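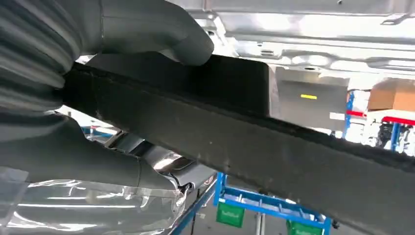
What do you clean a weatherstrip channel with before pressing a new seal onto bare metal?
Isopropyl alcohol on a lint-free cloth, two passes, and let it flash off before the rubber goes near it.

Golier
Posted 25 September 2019

Adding to the above for anyone doing door seals on an unpainted shell. Wipe the seal as well. Black rubber holds dust out of the bag, and the fuzzy edge holds more of it. I use a soft brush on the fuzzy side and a damp cloth on the rest. No solvent on the fibers.

Bilto
Disagree on fitting to bare metal at all. Prime first, then fit. A seal traps water against the flange and you will find rust under it by June.

Golier
For final fit, yes. I am talking about a trial fit to check gap and door effort. It comes off again before paint.

Rawashdeh
Trial fit is worth doing. Two notes:
Start at the middle of the bottom run and work outward. Starting at a corner pushes all the slack into the opposite corner.
Do not stretch it. Stretched rubber creeps back and opens the joint within a week or so.

Gallow
What length are people cutting? Mine measured 336 cm around the opening and the supplier only sells 500 or 600.

Rawashdeh
Buy the 500. Cut 40 mm over and trim at the joint after it has sat overnight.

Bilto
40 is too much on a soft bulb profile. It buckles if you try to push the extra in.

Rawashdeh
You don't push it in. You leave the tail hanging and trim it. Read the post again.

Bilto
Fine. Still prime the flange.

Gallow
Ordered the 500. Does anyone use a roller, or just thumbs?

Golier
Thumbs along the raised ridge, then a roller on the straights only – it skips in the tight corners and leaves the seal sitting high.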